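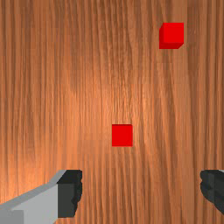 Trestport reprint, notebook, April

Morning. Second proof of the Trestport novel came off the press at 9:40. Trim is good. Page 15 still has the widow at the top, the last two words of the harbor chapter's opening paragraph. Kyu-ri Choo fixed it in the layout file last week but the export I used was the older one. Re-exported, checked the file date, sent it again.

Paper: we have 600 sheets of the cream left and 400 of the white. The run needs the cream for all the text pages. I would like to keep the white for the author's chapbook, so please don't cut into it for test prints. Use the offcuts in the flat drawer.

Spoke with Senan Flanagan by phone about the ending. He wants to restore the letter that was dropped in the first edition. It adds 4 pages. That fits the last signature without adding another one, but the author note then has to move to the front. He is fine with that. Gil-soo Ko is not, he thinks a reader shouldn't meet the note before the story because it gives away who wrote the letter. I agree with him after rereading it. Asked Senan to cut the second paragraph of the note. Waiting.

Copyedit questions still open:
- "gray" or "grey" in the ship's log entries. The rest of the book is "gray." Left as is until Senan answers.
- The aunt's name is spelled two ways in chapter 4. Seo-ah Koo has the manuscript and will check.
- Chapter titles, italic or roman on the contents page. Went with roman.

Afternoon. Sewed one dummy with the thinner thread. The spine lies flatter than on the first dummy but the last signature pulls a little when opened wide. Will try waxing the thread before changing anything else. Glue is the same as last time.

Cover copy is too long by two lines. Kyu-ri Gil sent a shorter version that drops the quote. I prefer it. Font stays.

To do: waxed thread dummy, new proof of page 15, call Senan again if no word on the note.

Recent entries
Ilten stories: cover stock test
Trestport, first proof corrections
Sewing frame, new tapes
Flultent poems: contents page, third try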